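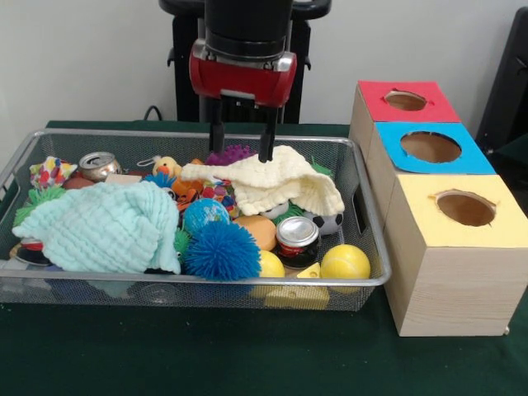
Gray mesh basket on the green tablecloth

Brundale Parents Board > Home and Organizing > Toy rotation, month three, going downhill

pocketfulofmarbles
Joined 2018, Posts: 447

OK so in the spring I got very excited about toy rotation. You've all seen the articles. You put most of the toys away in the closet, leave a few out, swap every couple weeks, and your children turn into calm little scholars who play with one wooden duck for an hour. I did the whole thing! I bought labels!

First month was great. My daughter (almost four) found a shape puzzle she hadn't touched since Christmas and did it over and over. My son is 18 months and mostly just carries things from one room to another, so for him the whole house is a rotation.

Now it's month three and I have missed two swaps, the closet looks like a yard sale after a windstorm, and my daughter has figured out where everything lives. She stands at the closet door and asks for things BY NAME. "I want the frog that's in number two." So now I'm a librarian with one very rude patron.

Is anybody still doing this after the first burst of energy? Do you let them ask for stuff out of the closet or does that defeat the point? And what do you keep the out toys in? I had them on a low shelf but everything gets swept onto the floor by 8 am.

gravyboat_jen
Posts: 388

Letting them ask is fine. We've done it since my oldest was two and the rule at our house is a trade. You want something from the closet, you bring me something to put in. She'll bring you a sock the first few times. Take the sock. She'll get it.

And stop with the labels. I had labels too. Two bins: "out" and "not out." I swap when I'm sick of looking at it or when they start fighting over one thing, and I couldn't tell you how many weeks that is.

Senga Nisbet

I'm going to be the grump here. I raised four and never rotated a thing. We had one toy chest, and when it wouldn't close, something went to the church sale. I really think rotation is a way of keeping too many toys and feeling organized about it. If you have a closet full of toys that your child doesn't have access to, you have too many toys. Give half of them away and you won't need a system.

I say this with love. I know it's different now with grandparents ordering things to the door every five minutes. (I am one of those grandparents. Guilty.)

pocketfulofmarbles

Senga I laughed at the last part because my mother-in-law sent a Wondness marble tower this week. The big one. With the motor. To a house with an 18-month-old in it.

I hear you on giving stuff away but some of it is saved for when the little one is bigger, and if I give it away now I'm buying it again next year. That's my excuse and I'm sticking to it.

tallpaul_soron

Dad of twins here. Disagree with Senga a little bit. Twins means two birthdays on the same day and every single guest brings two of everything. We could donate a truckload and still be buried by May. Rotation saved our living room, but only once we quit swapping everything at once. Now we swap three or four things and leave the favorites alone. When we did the full swap they lost their minds. Imagine somebody came in at night and changed all your kitchen drawers.

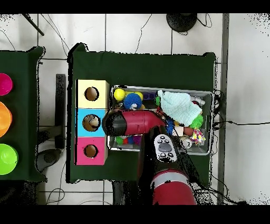 What keeps it going at our place is having one thing out at all times that they can put other things into. Every kid I know goes through that posting phase, where all they want to do is drop stuff in a hole and go get it back. We lost a TV remote for a month that way. I got tired of paying for plastic shape sorters and now I'd just go with cube boxes like those, yellow on top of blue on top of pink, one round hole apiece. You can post into them, stack them, knock them over, wear them if your head is small. Cost of a cardboard box is zero. For OP's 18-month-old I'd leave something like that out permanently and never rotate it.

gravyboat_jen

Yes to the posting phase. My middle one posted half a sandwich into the heating vent. We smelled it before we found it.

ionahaldane

Hi all, Iona Haldane here, I do the toddler hour at the Carnegie Street library (some of you have met me covered in glue). I want to stick up for rotation but for a different reason than the articles give. I don't care about focus or creativity or whatever the word is this year. I do it because it means every toy gets looked at by a grown-up now and then. When a bin gets swapped I go through it. Cracked plastic goes in the trash, anything with a loose button eye gets sewn or goes too, soft things go in the wash. At home with my own kids I used to find things at the bottom of the chest that I do not want to describe.

My routine, for whatever it's worth:

Soft toys in a mesh laundry bag, gentle cycle, then air dry overnight. The dryer mats the fur on the cheap ones.

Hard plastic in the sink with dish soap. Rinse it well.

Balls that have a hole in them (the squeaky sort), don't put them under water at all. They fill up and then they grow things. Wipe only.

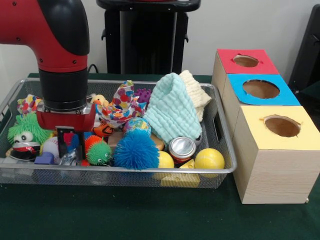
Squishy toys with stringy bits get a wipe too, then a tiny dusting of cornstarch or they turn into lint magnets. And do the whole bin in one go. I used to tell myself I'd do half tonight and half tomorrow and the second half would sit by the sink until the next week.

As for what to keep the out toys in, go low and wide. A deep bin means the child dumps it, every time, to get at the one at the bottom. With something shallow they can see in and just pick. I'm also a big fan of sides you can see through.

Senga Nisbet

Iona I'll give you the washing. That's sensible. My toy chest was washed never, and all four survived, but I will not pretend it smelled nice.

Still say you could wash a smaller number of toys.

mudpie_mornings

New here, hope it's OK to jump in. Does anyone have trouble with wire baskets snagging things? I like the idea of see-through sides but my son has one blankie with loops in it and I'm picturing a disaster. Also do they scratch up the table? I spent 25 dollars on a plastic bin with rounded corners because I chickened out.

tallpaul_soron

Fine mesh with a rolled rim has been OK for us. The ones to watch out for are the wide-gap kind with cut wire ends, those will eat a sweater. For the table just throw a cloth down. We use an old bedsheet. It also makes small stuff quieter when it gets dropped, and with twins I will take any quiet I can get.

gravyboat_jen

Plastic bin is fine!! Don't let us talk you out of your 25 dollar bin. It's wipeable and it doesn't rattle.

My only thing against baskets is they turn into the place where everything goes. Mine has had mail in it.

pocketfulofmarbles

Update for the three people who care. I did the trade rule this morning and she brought me a sock. JEN. How did you know.

I took the labels off the closet and cut a bag of stuff to give away (you win a little, Senga). The out toys are going in something shallow from now on, and kitchen junk counts as toys too, at least for the little guy, who would trade every single thing he owns for a clean empty can and a dish towel.

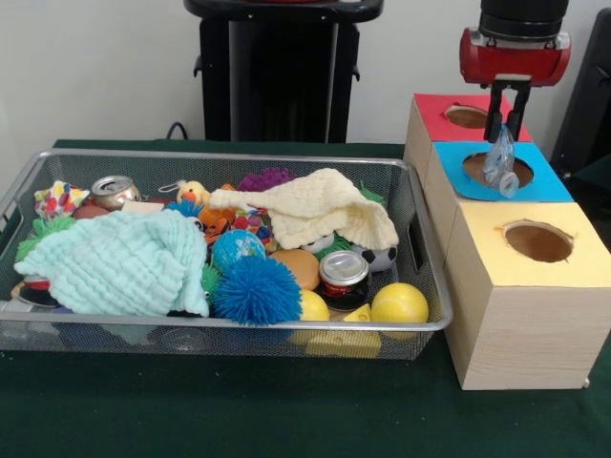
Toys, empty cans, mint green cloth over the front rim, hole boxes next to it

ionahaldane

Dish towels are the best toy in any house. Please run your finger around the inside edge of the cans though! Some can openers leave a nasty lip. Masking tape over the rim if you aren't sure.

Senga Nisbet

I accept my partial victory. Where's the marble tower going?

pocketfulofmarbles

Top shelf of the garage, behind the paint. My husband has asked for it by name twice.

mudpie_mornings

Can I ask how you all do the trade rule with a kid who isn't talking yet? Mine just points and yells.

gravyboat_jen

Pointing and yelling counts. Hold out your hand for the other toy and wait. It takes forever the first week, so do it after coffee.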